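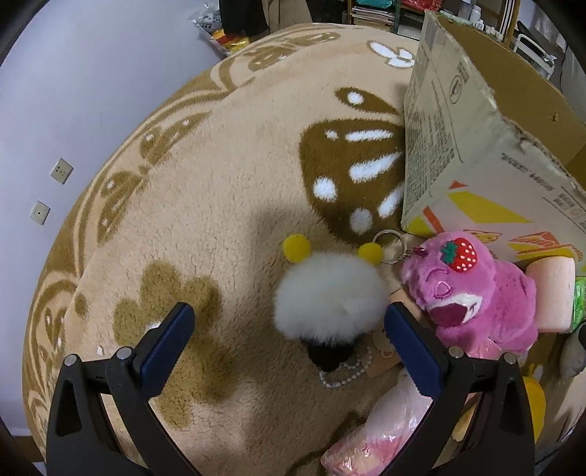 Skript und Fotos: Eun-seong Moon

Handout 3: Plüsch, Flor und Pelz – Oberflächen lesen lernen

Weiter geht es mit meinem Lieblingsthema im ganzen Kurs! In Handout 2 ging es um glatte Gewebe, jetzt kommt alles, was Flor hat. Wer schon einmal mit der Hand gegen den Strich über eine Decke gefahren ist, kennt das Grundprinzip: Der Flor hat eine Richtung, und je nach Richtung wirkt dieselbe Farbe heller oder dunkler.

Die beige Plüschdecke mit den Schmetterlingen eignet sich wunderbar zum Üben. Schaut euch zuerst die Bordüre an, die braun-cremefarbenen Doppellinien und die Blattranken. Auf Flor muss ein Motiv großzügig gezeichnet sein, feine Linien verschwimmen schnell. Beim großen dunkelbraunen Flügel sorgen die weißen Striche und Punkte für Kontrast, der auch aus der Entfernung trägt.

Dann die kleinen Sachen darauf. Der Anhänger mit dem weißen Pompon hat gleich mehrere Oberflächen auf engstem Raum – weißes, flauschiges Fell, zwei gelbe Filzkugeln, darunter etwas Schwarzes und Flauschiges, dazu die Schlaufe aus perlenartigen weißen Kügelchen. Filz schluckt Licht, Perlen werfen es zurück. Herrlich! Der knallpinke Bär daneben ist ebenfalls Plüsch, und doch kommt er gegen das ruhige Beige ganz anders zur Geltung.

Begriffe zum Mitnehmen
Flor: die abstehenden Fasern über dem Grundgewebe
Strich: die Richtung, in die sich der Flor legt
Filz: verdichtete Fasern, nicht gewebt

Aufgabe bis zur nächsten Sitzung
Sucht euch zu Hause zwei flauschige Dinge und legt sie auf einen gemusterten Stoff. Zeichnet beide mit Bleistift, erst nur die Umrisse, dann die Schatten. Farbe kommt im September dran, bringt bis dahin gern eigene Stoffreste mit!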